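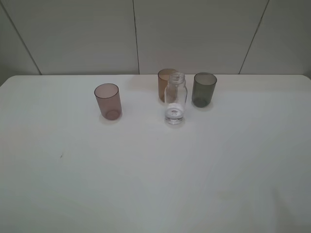
The Tirnness Summer is a novel for young readers by Annelies Declercq, first published by Valow. It follows ten-year-old Wu, who is sent to spend the school holidays with a great-aunt she has never met, in the damp and rather sleepy harbor town of Tirnness. It was Declercq's second book for children, and it remains the one most readers come to first.

Plot

Wu arrives expecting to be bored, and for the first two chapters she is, quite thoroughly. Then she finds a bundle of letters behind the pantry shelves, all of them addressed to her grandmother and none of them ever opened. 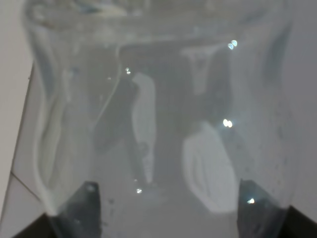
Her great-aunt refuses to talk about the letters, so Wu sets off around town to ask everybody else -- the ferry pilot, the baker, and a retired schoolteacher of 70 who remembers a good deal more than she lets on. The quarrel at the heart of the story comes out slowly, a little at a time, and the two sisters meet again only in the closing pages.

Background

Declercq began the book one January as a bedtime story for her niece, and she kept the short chapters that came from telling it aloud. Tirnness is made up, though she has said that its steep streets owe a great deal to Mastmont, where she spent her own childhood summers. The ink drawings are by Tin-yau Chuang, who made eight full-page plates and a lovely fold-out map of the harbor.

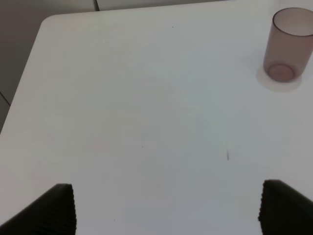
Reception

Reviewers were fond of the great-aunt in particular, with her terrible soups and her long silences. A few found the middle chapters slow -- and they do wander a bit. A new paperback, with the map restored, came out on 2024-08-26.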